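Jivis J2 — two-arm mobile unit for home and light workshop trials

The J2 is the middle model in the Jivis line, sold to labs and small firms that want to try everyday handling jobs before committing to a larger fleet. Holger Tveit at Sjöberg handles quotes and can tell you which items are in stock.

What to put in the budget
Base unit with two arms and grippers: quoted per order
Spare gripper finger set: 156
Cable guide kit, per arm: 128
On-site setup and first training session: 615
Yearly service plan: over 1000, depending on distance
All prices in euros, before tax and freight.

Most first-time buyers leave out the props. Plan for a few stands, boards, hooks and pieces of plain furniture, and keep a spare of anything that gets handled daily. Flellov sells boards and poles in small lots, but a local hardware store will do for most of it.

Space and floor
The J2 runs on tile, stone or low carpet. Measure the room with the furniture in it. Leave room for both arms to swing out and for a person to walk behind the unit — buyers often plan for the first and forget the second. Polished floors are fine, but check for glare in the late afternoon and order blinds if you need them.

Lead time
Orders confirmed by February ship in spring. The Fovalska charging dock is a separate line on the quote and may arrive later than the base unit.

Returns on opened spare parts are not accepted. 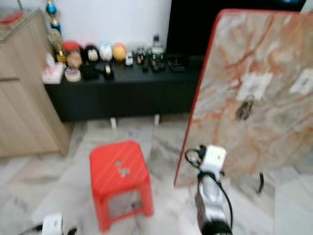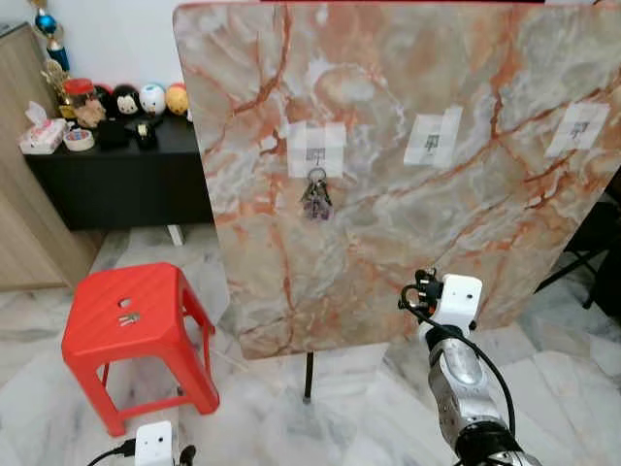
Right arm at a marble-patterned panel, red stool on the floor. Keys and paper labels on the panel in the second picture.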